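How a Town Changes a Parking Rule

Every town has rules about where cars can stop and for how long. These rules are called ordinances. An ordinance is a law that applies inside one town only.

In Elladville, the street beside Edska Park had no time limit. Drivers left their cars there all day, and families coming to the park could not find a space. In May, a resident named Mwende Minja wrote to the town council and asked for a limit of 2 hours.

A letter does not change the law. The council first places the request on its agenda - the list of topics for a meeting. A town planner then studies the street and writes a report.

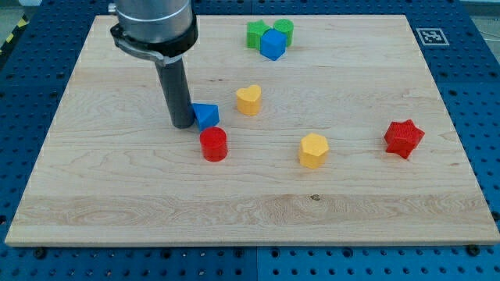
Small blocks in red, blue, yellow and green on a wooden board.

Next comes a public hearing. Anyone who lives in town may speak. At the Elladville hearing, the owner of Kariuki Bakery said that her workers needed all-day parking. The council added 300 feet of unlimited parking on Dakura Street, one block away.

After the hearing, the council votes. A majority means more than half of the votes. If the majority says yes, the ordinance is signed and given a start date. The Elladville rule began on 23/09/2023.

New signs go up before the start date. A car that stays too long may get a ticket. The money from tickets goes into the town budget.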